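New Prints in the Plusby Shop

The winter group of landscape prints is now listed, and orders placed before the end of December ship at the old postage rate. There are 25 photographs in the group. Most were taken on the back roads between Plusby and Zalovitz, where the farms thin out and the grain elevators stand a long way apart. A smaller set comes from the salt flats at Prarnov.

The Zalovitz pictures are mainly fences, sloughs and open road under heavy cloud. I shot them on medium format film and printed them a little darker than the last group, so they suit a wall that gets daylight. If you are hanging in a hallway or a room with one lamp, the Prarnov prints are brighter and will hold up better.

Paper and sizes

All of the new work is printed on Lục matte cotton paper. It replaces the luster paper we used until this fall. The blacks are a touch softer and there is no glare, even without glass. Anyone who owns an earlier print and wants a match for it can still ask for luster while we have the last roll.
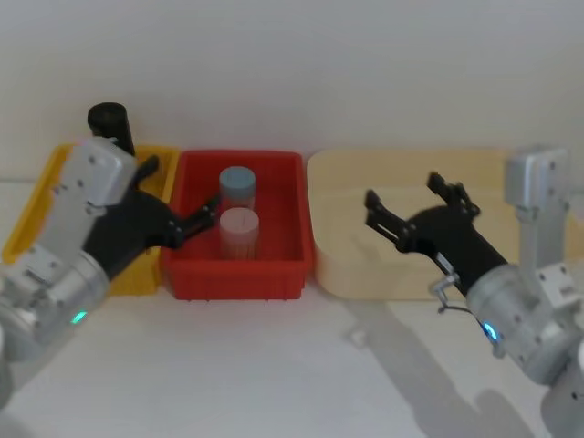 Yellow bin, red tray and wooden box, side by side on a white tabletop.

Sizes are the same as before: small, medium, large and panorama. The panorama is offered for the road pictures only. I tried cropping the salt flats that way and lost too much sky. Each small print has a border wide enough to take a standard mat, and the larger ones are printed close to the edge. If you plan to frame a large print yourself, tell your framer it has very little margin.

Editions

The large prints are limited to 400 of each picture. Smalls and mediums are open editions and are not numbered. Limited prints are signed in pencil on the back, and the certificate goes in the same envelope as the care sheet.

"Slough at First Light" from the earlier group has now closed at print 633. That one started as an open edition and was closed when the negative was retired, so the number is an odd one. I have had several notes asking if it will come back in another size. It will not, but there is a near neighbor to it in the new group, taken from the same road a half mile farther on.

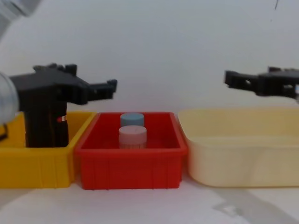
Unframed prints are rolled with the picture side in. When yours arrives, let it sit in the tube overnight in the room where it will hang, then lay it face up on clean paper with a book on each corner. A day is usually enough. Please don't roll it the other way to flatten it, as cotton paper creases easily.

Prices

Smalls and mediums stay where they were. Large prints have gone up to cover the new paper. Framed orders take longer at this time of year, and I would not count on one in time for the holidays unless it is already in.

A reader asked how far back the archive goes. The earliest negatives date from 2000, and a few of those will be scanned over the winter. Requests for a particular road or town are welcome.
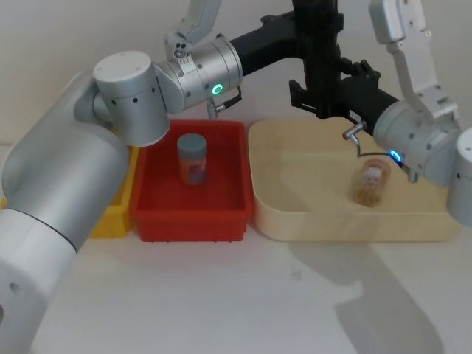
Three containers on the white table, with an arm at either side.

The next newsletter will have the spring calendar and the dates for the Prarnov open studio.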